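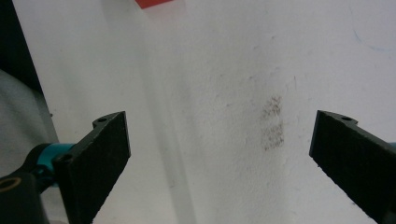

Wiping a table is still hard for a robot, and that's why it's fun to watch one learn

11/02/2019

Ask people what they want a home robot to do and you hear the same few wishes: fold the laundry, empty the dishwasher, clean up after dinner. A small company called Nivar has spent the past year on the last one, and this month it let visitors into its workshop in Jilton to see how far it has come.

The short answer is farther than I expected. The long answer involves a lot of dirty tables.

Nivar builds software for robot arms with simple two-finger grippers, the kind that already pick parts out of bins in plenty of factories. The company wants the same arms to handle the chores that eat up the end of a shift in a bakery, a repair shop or a school kitchen. Wiping down a work surface sounded like an easy first choice. It has no lids or zippers, and nothing much to break.

Then the team started listing what a person does with a cloth without thinking. You look for the mark, and you decide whether it's a mark at all or just a scratch or a shadow. You pick up the cloth, which changes shape the moment you touch it. You press hard enough to lift the dirt but not so hard that the cloth bunches up. You go back, look again, and do the stubborn bit a second time. Every one of those steps has turned into its own little project.

Seeing the mess is the part that surprised me most. A brown smudge on a white surface is about as clear as dirt gets for you and me. For a camera it can look a lot like the soft gray edge of a shadow, and the arm brings its own shadow along everywhere it goes. Early versions of the software scrubbed happily at shade that slid away as the arm moved. Faint pen lines and old scuffs caused trouble too. Some of those will never come off, and the machine has to learn when to quit.

To get past this, Nivar collected 4000 short practice runs over the winter. People guided the gripper by hand through the job again and again, with different cloths, different spills and different lighting, while a camera recorded what the fingers were doing. The software then learned from those runs. Coffee grounds, cocoa, pencil, dried sauce and plain workshop grime all went into the mix, and the company says cocoa remains the worst of the bunch (it smears before it lifts, as anyone with kids can confirm!).

The results so far are encouraging, with a few caveats. In the latest round of tests, the arm was given 400 marked surfaces it had not met before. It left 332 of them clean enough to pass a check by a person who hadn't watched the wiping. The failures tended to fall into two piles. Either the robot missed a faint patch and called the job done, or it lost its hold on the cloth partway through and carried on wiping with bare fingers. The second kind is pretty funny to see the first time, and I'm told it gets less funny by the tenth.

Speed is the other thing to know before you clear a space in your kitchen. A tabletop that a person would finish in a few seconds can take the arm several minutes. It moves carefully, stops to look, and moves again. For a household that's a long wait. For a shop floor that sits dark all night, it may not matter at all, and that is where Nivar thinks the first real customers will come from.

One of them has already raised its hand. Fondix, which makes fittings for window frames and runs a packing hall on the other side of Jilton, plans to try two arms on its benches after closing time. The job will be narrow. The benches are all the same height, the tools get put away first, and the arms will only be asked to wipe the flat middle section. Corners, drawers and the floor stay with the cleaning crew. Fondix says no jobs will change during the trial, and staff will be asked each morning to score how the benches look.

A rival approach is being tested too. Ghorbani, a maker of shop equipment, has skipped the gripper altogether and bolted a round pad straight to the end of its arm. It never drops a cloth, and it is a good deal quicker on a big open surface. But it can't pick anything up, so a stray screw or a scrap of paper stops it cold. I like the gripper idea better for exactly that reason. Fingers that can hold a cloth can also move a cup out of the way, and real tables always have a cup on them.

So can machines do the chores yet? One chore, slowly, on a flat surface in decent light, most of the time. I know that sounds modest. A year ago the same team's arm couldn't reliably find the cloth, and the jump from there to a passable clean table is a big one. Watching it stop over a stain, take a second look and go back for another pass was the most exciting thing I've seen a robot do in a long while, and I've seen them do backflips.

Next on the list is wet spills, which bring a whole new set of headaches: puddles spread, glare confuses the camera, and a soaked cloth has to be wrung out or swapped. Nivar is also building up its collection of cloths and sponges for training, now at 867 pieces, and keeps a box by the workshop door for anyone in Jilton who has old dish towels to spare. Stained ones are welcome.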